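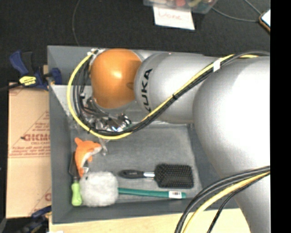
Hilorby Releases Kernik 2, a Grasp Planner for Mixed-Item Bins

Update adds cable-aware motion checks, a shared scene model and offline replay of failed picks

CASTILLO, October. Hilorby today announced the release of Kernik 2, the second major version of its grasp planning software for robot arms working in open bins. The release is available now to all current license holders.

Kernik takes depth and color input from a fixed camera, proposes grasp poses for the items it can separate, and passes a ranked list to the motion planner. Version 2 replaces the single-object pipeline of the first release with a scene model that keeps every segmented item in memory between picks. After each pick, only the regions that changed are computed again.

The new version was developed against bins of unrelated household goods. A plush toy, a paddle hairbrush and a long-handled duster in the same gray bin call for different approach angles and different finger openings, and the duster handle may run close enough to a wall to rule out a top grasp at its center. Kernik 2 scores wall clearance for each finger separately and discards a candidate before motion planning starts if either finger fails.

Cable handling is the other main change. On many arms the gripper cables run along the outside of the links and loop at the wrist. Kernik 2 models this bundle as a flexible volume attached to the arm at user-defined points. Wrist rotations that would pull the loop tight or push it into the bin wall are rejected. Attachment points are entered in the cell configuration file and can be edited without restarting the planner.

In internal testing at Hilorby's Castillo lab, Kernik 2 was run on a set of 394 items. Median planning time was 300 milliseconds per pick, measured from receipt of the camera image to the first valid trajectory. Soft items remain slower to plan than rigid ones, and transparent film in the bin can still produce false surfaces in the depth input. A filter for this case is included but is turned off by default.

Failed picks can now be exported to Plurkosetti, Hilorby's replay tool. Each export holds the camera input, the scene model, the full candidate list and the reason each candidate was rejected. Engineers can change a parameter and rerun the pick offline.

Configuration files from version 1 load without changes, but cable checks stay inactive until attachment points are added. Support for version 1 continues for current license holders. Release notes and the migration guide are available in the Hilorby customer portal.

About Hilorby

Hilorby develops perception and planning software for robotic picking. The company is based in Castillo and has 70 employees.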